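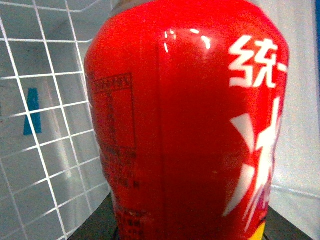
Home | Latest | Screen | Talk | Letters | Subscribe

Another actor, another opinion

By Marlina Hidayat

So Laine Šimkus has weighed in. The star of the courtroom series Orken went on a Clormont radio show last week and was asked what she thought of the Mutby town council's plan to make street performers apply for a permit. She called it "a tax on being poor and funny." By dinner the clip was everywhere, and by the next morning she was being told to go back to reading her lines.

I don't have much patience for either side of this. Šimkus has never lived in Mutby, as far as I can tell. The host asked her about it in the last 90 seconds of an interview meant to sell a TV show, and she answered the way people do when they have 90 seconds. Was it brave? Some of her fans say so. I'd like to know what it cost her.

The outrage doesn't hold up much better. I read through the replies under the station's post, all 472 of them when I looked. Plenty asked where she was in December, when the council cut the library's hours. A fair number of the same accounts had nothing to say about the library in December either. I checked six of the loudest. One had been posting about the library. The other five were busy with football.

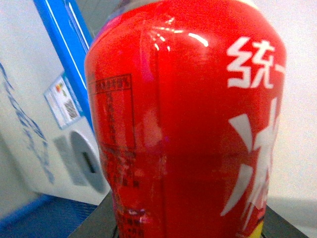

What the permit says

Very few of the people arguing seem to have opened the draft. It asks for a fee of $79 a year, bans amplifiers after dark and lets the council turn down an applicant without giving a reason. That last part worries me far more than the fee does, and Šimkus didn't mention it. Councilman Wong, who wrote the draft, says refusals would be "rare and sensible." Then why not write down the grounds? I asked his office and got a copy of the press release I already had.

The station says it will invite Šimkus back. It might try calling a street performer first.

Related items
- Mutby library hours: what was cut
- Orken renewed for another season
- Letters: should actors stick to acting?
- Wong defends permit draft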